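Grusito Desk Trays: README

Welcome! Grusito is a collection of short clips and stills about one small, everyday job: sorting the odds and ends on a desk into trays. Pens, handled tools, long thin bits of stationery, all the stuff that drifts across a tabletop by mid-afternoon. If you like tidy desks (or like looking at untidy ones), I hope you'll enjoy it as much as I've enjoyed putting it together.

What's in it

There are 604 clips and 3810 stills in this release, covering 70 different objects. Everything takes place on a tabletop, with trays as the places where things end up. The objects were picked for being ordinary and a bit awkward: thin things that roll, looped handles that catch on their neighbours, long things that only fit a tray at a slant. Pens are my favourites. They look so simple, and then you try to get two of them to lie the same way!

Trays differ in colour and in how much you can see through them. The see-through ones are lovely to work with and a real nuisance to label, as the rim can vanish against pale wood. Overlapping trays were left overlapping, too, and I'm glad of it, because that's how trays sit on a real desk.

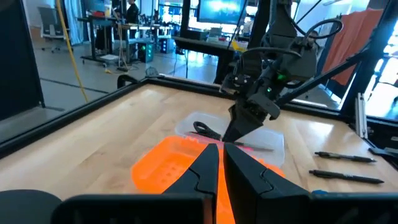
Shiny spots on the table have been left alone as well. We tried evening out the light in an early version (the Koltum set, now retired) and the results looked flat and strange, so from September onwards we stopped touching it.

Folders

clips/ holds the short videos, grouped by layout
stills/ holds single pictures, named after the clip they come from
labels/ has one text file per still
layouts.txt lists the 8 starting layouts in plain words

Labels

Each label gives the kind of object, its main colour and whether it's in a tray, touching a tray or on the bare table. "Touching" covers anything that leans on a rim. If an object is too hidden to name, it's marked "unsure", and please keep it that way if you send corrections. A guess is much harder to spot later.

Known problems

Pens and markers get mixed up in the older labels. Dark handles on dark tools are sometimes labelled as two objects. Layout 8 has fewer clips than the others, and more are on the way.

Related sets

Stisomau covers kitchen drawers and uses the same label format, so the two can be loaded together. Dehghan is the small viewer I use for checking labels, and it opens both.

Corrections and new layouts are very welcome. Send them to Malachy Gallagher, with the still's name in the subject line.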